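COMUNICADO DE IMPRENSA

Dultau publica guia de boas práticas para ensaios de robôs em simulação

5 de abril - A Dultau apresenta hoje a primeira edição do guia Feltik, um documento de acesso livre com regras para testar robôs de dois braços em ambientes simulados, antes da passagem ao equipamento real. O texto foi preparado em conjunto com a empresa Marciniak e resulta da análise de 1,362 ensaios.

O guia contém 35 regras. A primeira parte trata de portas, painéis e passagens estreitas, onde os dois braços trabalham perto de superfícies que não devem tocar sem intenção. 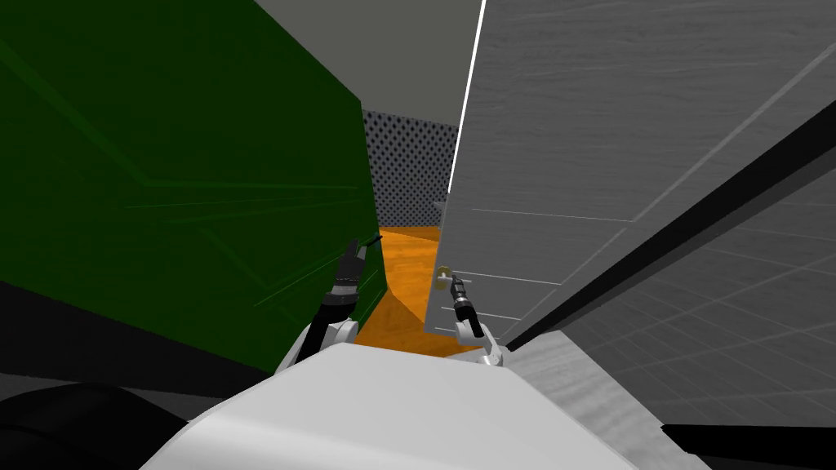
Ensaio em simulação: garra do robô junto a um puxador redondo cor de latão.

Para cada tarefa, o guia pede que a distância mínima aos painéis seja declarada antes do ensaio e que todo o contacto fique no registo, também quando a tarefa é concluída. Uma série deve ter pelo menos 200 repetições - com menos, o resultado pode ser publicado só como preliminar.
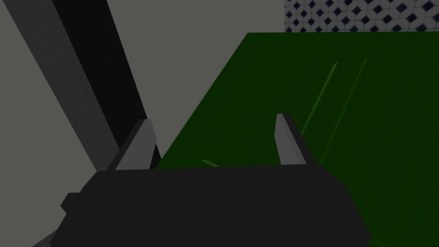
A segunda parte do guia fixa o estado inicial da garra e a forma de o documentar. O ensaio com dedos abertos e nada entre eles, como se vê diante da superfície verde, é registado como categoria própria e não entra na contagem das preensões.

O guia Feltik pode ser pedido gratuitamente à Dultau. Os comentários das empresas e laboratórios são aceites até setembro.

Este site utiliza cookies para melhorar a sua experiência. Aceitar | Definições

Notícias relacionadas
Brultach adota registo comum de contactos
Marciniak abre laboratório de simulação
Mais de 2,000 inscritos na formação Dultau em segurança de robôs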